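Trurov recall vote: your questions, my best answers

Updated 11/9/23

My inbox has been full of recall questions ever since the clerk's office signed off on the petition, and I've been typing the same replies over and over, so I'm putting them all on one page. I've covered Trurov council for long enough to have opinions, and they leak out (sorry, not very sorry). I've tried to flag where I'm giving you the rule and where I'm just giving you me. If something is wrong, write to me and I'll fix it.

The basics

Who exactly is being recalled?
The mayor, and only the mayor. I keep hearing people say the whole council is up. It isn't! Four council seats come up next year on the normal schedule and this vote doesn't touch them.

How did we get here?
Short version: the Gajewski Street budget. The mayor moved the road money into the general fund over the summer, told the council after the fact, and then skipped the meeting where everybody wanted to yell about it. The petition started going around the week after that. There's a longer version with a lot of procedural back-and-forth about who is allowed to sign a transfer order, and I wrote it up at painful length in the archive if you're having trouble sleeping.

How many signatures did it take?
The clerk certified 1,121. That cleared the bar, though not by as much as the organizers wanted, and there was a tense stretch when a stack of sheets from Drevitz got set aside because the signers had printed their names where they should have signed. Most of those were let back in after people came down to the office and re-signed.

Can I take my name off the petition?
Not anymore. You could until the day it was certified. If you signed and changed your mind, you can simply vote no, and I promise nobody will check one against the other.

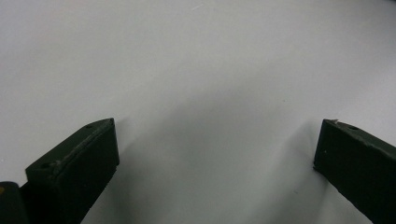
Wiesława Sikora: I signed it, and I'm going to vote against the recall. I wanted the mayor to have to come out and explain the transfer in front of people, and a petition was the only thing that seemed to get any attention. Am I the only one? It can't be wrong to ask for a vote and then vote no.

You're not the only one, Wiesława, and no, it isn't wrong. Signing says you want the question on the ballot. I've had several emails along the same lines and I do wonder how many of those signatures will flip when it counts.

What's on the ballot

Is it one question or two?
Two, and they're on the same sheet. The first asks whether the mayor should be removed. The second asks who should fill the rest of the term if the answer is yes. Please, please fill in both. You can vote no on removal and still pick somebody in the second part, and your pick counts just the same.

Can the mayor run in the second part?
No. I've read that section of the charter more times than is healthy and it's one of the few clear sentences in there. 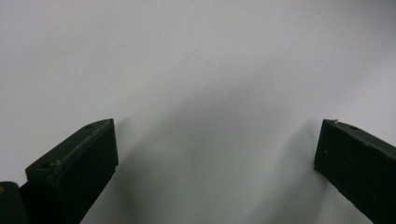

The rest of that section is muddier. It says a candidate has to have lived in town "continuously," and it never gets around to saying what that means if you rented a place somewhere else for a winter. The town attorney has taken the relaxed view, and so far none of the campaigns has challenged it. I'd expect that to change if the count is close.

What happens if it ties?
On removal, a tie means the mayor stays. On the second question, a tie goes to a coin toss in the clerk's office. I would pay to get a seat for that.

When does the winner take over?
As soon as the result is certified, and the clerk has 60 days to do that. It has never taken that long here. Until then the mayor keeps the job, the keys, and the right to sign things, and yes, that includes budget transfers. The council passed a resolution asking for no big moves in the meantime. It's a request and that's all it is.

Will this cost us money?
Yes. A special vote always does, with printing and poll workers and the rest. The organizers wanted it pushed to the regular March ballot to save on that, and the council said no because the charter sets the window. I thought waiting would have been the better choice, but I can see why you wouldn't want to drag this out all winter. 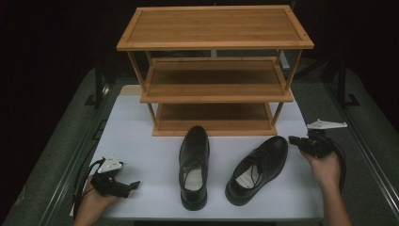 VOTING IN PERSON

Where do I go?
Same place as last time, unless you live in Drevitz. The Drevitz polling place has moved from the library to the school gym while the library roof is being fixed. Use the door on the parking lot side.

Do I need ID?
If you've voted here before, no. First-time voters should bring something with a name and a Trurov address on it. A utility bill is fine.

What if I'm in line when the polls close?
Stay put! If you're in line, you get to vote. Don't let anybody tell you to go home.

Can I wear a campaign button?
Leave it in the car. Poll workers have to ask you to take it off and they hate doing it.

VOTING BY MAIL

I asked for a ballot and it hasn't come. Now what?
Call the clerk's office and ask them to cancel it and send another. You can also show up in person and tell them, and they'll give you a provisional ballot. It takes longer to count, but it does get counted.

Do I have to sign the envelope?
Yes, the outer one, and in your own handwriting. See the Drevitz business above for what happens when people print.

ABOUT THIS PAGE

Which way are you voting?
I get asked this more than anything else. I'm keeping it to myself until the polls close, and then I'll tell you whether you want to know or not.

Can I repost this?
Sure, with a link back and my name on it, please. It's Vega Arrieta, two r's in the last name.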